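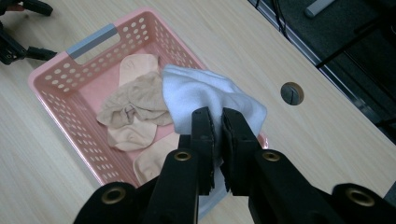
Nov 22, 2024. Laundry bench, hosiery and socks

Went through the small items for the Vimwood fabric care sheet. Everything goes in the pink basket first, then out onto the desk one piece at a time. Fluffy socks come out before the sheer stuff. If the stockings go first they drag whatever is lying against them.

White fluffy sock: easy to find by feel, easy to pair, hard to fold flat. Tried the half fold and the roll. The roll springs open unless the cuff is turned over it. Going with the half fold, stacked no more than 4 high.

Beige stockings: still no good method. Folded lengthwise, then in thirds from the toe, they hold for a bit and then slide apart. Left a set under the Oston board over lunch and the creases were worse than before. Rolling from the toe is better. Do not knot them. Check for snags before rolling, with a hand inside the foot, no rings.

Beige foot pieces: these get lost under the stockings, the colors are too close. Look at the bottom of the basket before calling it empty. Last round I missed one and had to redo the sheet.

Basket: the holes in the sides are fine for terry. Not sure about nylon. Ran a finger around the inside of the spare and found 2 rough spots, sanded both. Need to do the same on this one.

The mesh bags from Pratura are too big for single pairs, 23 of them left on the shelf. Keep for mixed loads.

To do: relabel the bin for odd socks, new page for tights, ask for a smaller mesh bag in the January order. Care sheet draft is in folder 527.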